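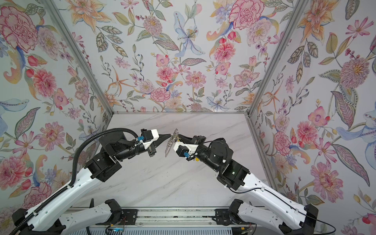

Horațiu Dinu wrote back on our first draft that a floral wall makes any small space feel bigger, and that we should have said so on page one. We left it out. We had no measurement of "bigger," and neither did he.

Our project looked at a narrower claim. The Pesano wallpaper leaflet says a large flower print "hides everything." We wanted to know what it hides, and from whom. The paper covers the back and both side walls: pink carnations and dahlias, orange lilies, pale blue irises, some berry sprigs, all on white. The tabletop is a white marble pattern with faint gray veining, which we treated as the calm half of the comparison.

Method

Eight classmates looked at small items held or laid against the flowers, then against the tabletop, and said when they had found the edge of each one. We used colored items and clear ones. Ileana Jitaru kept the times. In all we got 384 readings, which sounds like more than it is, as the same eight people got better at it every round. We should have changed the order between people and did not think of it until April.

Results

Colored items were found quickly against both. Orange ones took longer near the lilies, as anyone would guess. Clear and silvery things were slow on the flowers, and we had expected them to be easy on the white marble pattern. They were not much better. What people looked for was the shine along a curve, and that depended on the light. A Plalima lamp moved a short way to one side changed our times more than the wallpaper did.

So does the print hide everything? It hid orange things near orange flowers. The leaflet also promises that marks will not show for nearly 3000 wipes - we wiped ours a few times and have no opinion.

Still to do

Repeat with the lamp fixed in one place. Try a print with smaller flowers. Ileana wants a plain gray wall as a third case, and I think that should have been the first one.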